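Balcony vs inside cabin on the Leva, January sailing

keelhauled5
Booking the Leva for January, 5 nights. Balcony is 2,266, inside is 338 less. Worth it? Also anyone know if the model of her is still in the atrium, my dad builds them and wants a look

moppet_aft
Inside. Every time. You're never in the cabin anyway. Spend the 338 on the Maluleke excursion.

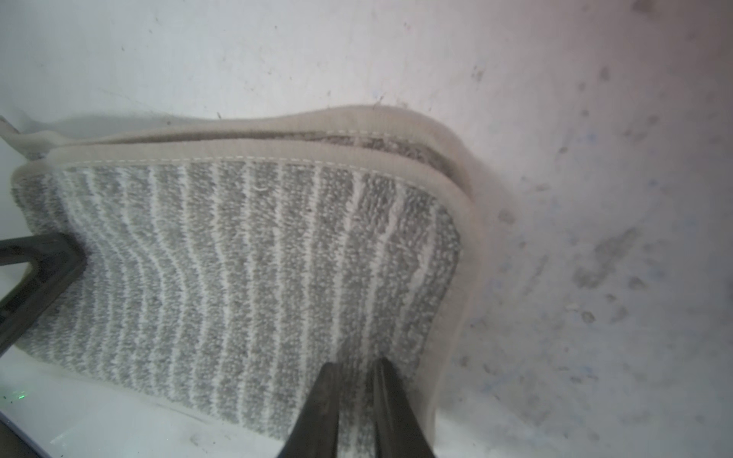

gray and white stripes, beige edging

salty_gran
Disagree!! Did Nusis to Fadance last January, sat out on that balcony every morning w/ coffee. Inside cabins on deck 5 get the engine hum all nigth.

moppet_aft
Slept fine on 5. Earplugs. And it's windy in January, balcony door barely opened on ours 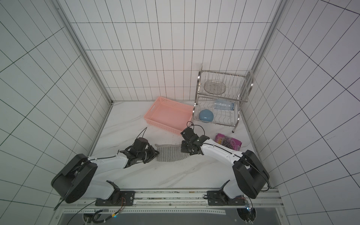 plus they keep you off it half a day when docking at Fadance. Ask me how I know.

keelhauled5
ok leaning inside. Onboard credit still 200?

salty_gran
200 for balcony only I think, check teh small print. So the gap is really 138.

moppet_aft
Nope, was 200 for everyone on ours. And model was on deck 5 by the stairs, not the atrium.

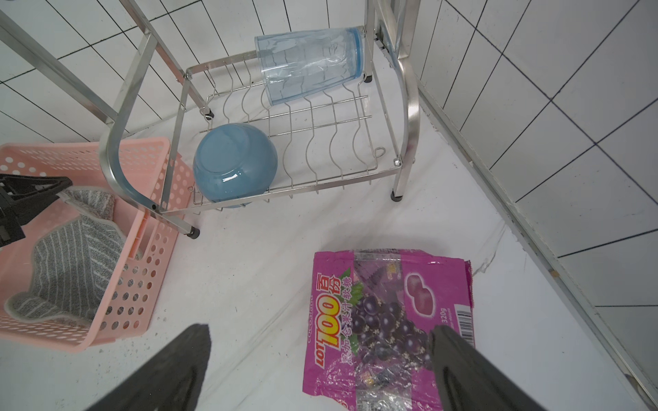 MORE IN: Ships & Sailings

keelhauled5
Booked inside. Dad wants the measurments of the case if anybody's got them, thx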